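Projects > Clerkik > Grosar > README.md

# Grosar: a little collection of block towers

Hello, and thanks for stopping by. Grosar is a set of notes and pictures to do with stacking small wooden cubes, which sounds like a very small subject and has turned out to take up most of my evenings since November. It sits inside the larger Clerkik folder along with a few other tabletop activities, but you can use it on its own without reading any of the others.

I started it because I wanted one tidy place to keep everything I'd learned about towers: which cubes behave, which surfaces they behave on, how far a stack can lean before it goes, and how to write all of that down so that a person who wasn't there can make sense of it.

## What's in the folder

The current version has 1,540 entries. Each entry is one picture and one short note, and the note has the same parts every time:

- `height`: how many cubes are in the tower
- `spare`: how many cubes are lying loose on the same surface
- `surface`: what the tower is standing on, in plain words
- `lean`: none, slight or strong
- `remarks`: anything else worth saying, which is often nothing

There are also 80 longer entries in a folder called `stusano`, named after the table game that got me hooked on all this in the first place. In Stusano you take turns adding a cube and you're allowed to straighten the tower only once, and the remarks for those entries run to a paragraph or more. They're my favourites, if I'm allowed favourites in a README.

## The cubes

All the cubes are plain, pale and unpainted. They came from Matić, a small woodworking shop that sells them by the bag, 200 to a bag, and I've gone through them one at a time looking for the good ones. A good cube has flat faces and edges that haven't been rounded over too much. A cube with a slight belly on one face will sit perfectly well at the bottom of a tower and then ruin your afternoon the moment you put it second from the bottom.

I thought about painting them different colours so the notes would be easier to write ("red on blue on yellow" and so on). In the end I left them bare. Paint adds a bit of slip, it chips at the corners, and I've grown rather fond of the way the grain shows you which way up a cube was last time. It does mean that the cubes are described by position only, so you'll see "top", "middle" and "bottom" a lot, and "spare" for any that are off to one side.

## The surface

Most towers are built on a flat sheet of brown cardboard laid over a wooden tabletop. The bare table was lovely to look at and far too lively: cubes skated whenever they were nudged, and a falling tower made a racket you could hear down the hall. Cardboard has a bit of grip to it and it quiets everything down. I swap the sheet when the corners start to curl or when it picks up a crease, and I try to keep the fold lines well away from the middle, where the building happens.

If you're setting up your own, please do check that the sheet lies flat before you begin. I once spent a whole Sunday blaming the cubes for a lean that came from a crumb underneath.

A typical small entry would read `height: 3, spare: 1, surface: cardboard, lean: slight`. Three is a nice height to start with, tall enough that the middle cube matters and short enough that you don't hold your breath.
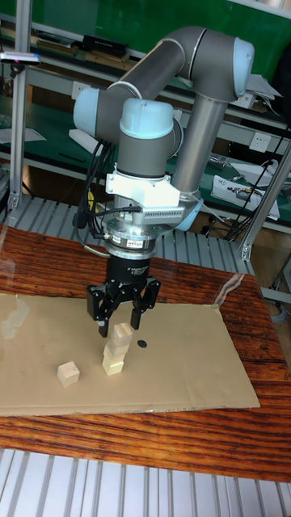 One reader of an earlier draft wrote in to say that "slight" was doing far too much work in these notes, and that she would have called half of my slight leans "none" and got on with her day. She also wanted to know why the spare cubes were counted at all, when it's the tower people care about.

Both fair points, and I've chewed on them for a good while. On the lean, I've settled on this: if I can see it without crouching, it's strong; if I have to get my eye down near the table and look along the faces, it's slight; if I've crouched and still can't find it, it's none. It isn't scientific but it has been steady, and when I went back over the older entries with that rule in hand I changed fewer than I'd feared.

As for the spares, a loose cube near the foot of a tower gets in the way of whatever you do next, and a tower of 4 with nothing left over is a different sort of puzzle from a tower of three with one still to place. So they stay in.

## Things I'd like to fix

- The `surface` wording wanders. You'll find "cardboard", "card" and "cardboard sheet", and they all mean the same thing.
- Shadows are faint in some pictures and heavy in others, depending on the time of day and whether I remembered the lamp.
- Very tall towers are scarce. I'm not patient enough, and my cat is not patient at all.
- Remarks were written in the moment and some of them are grumpy. I've left those alone.

## Using it

Help yourself for teaching, tinkering or a rainy afternoon. If you find a wrong height or a lean you'd argue with, send me the entry number and what you'd put instead, and I'll have a look when I next sit down with a cup of tea. New entries are welcome too, so long as the cubes are bare wood and you fill in every part of the note, even when the remarks are blank.

6 comments · 11 shares

Contact | © Clerkik | Back to top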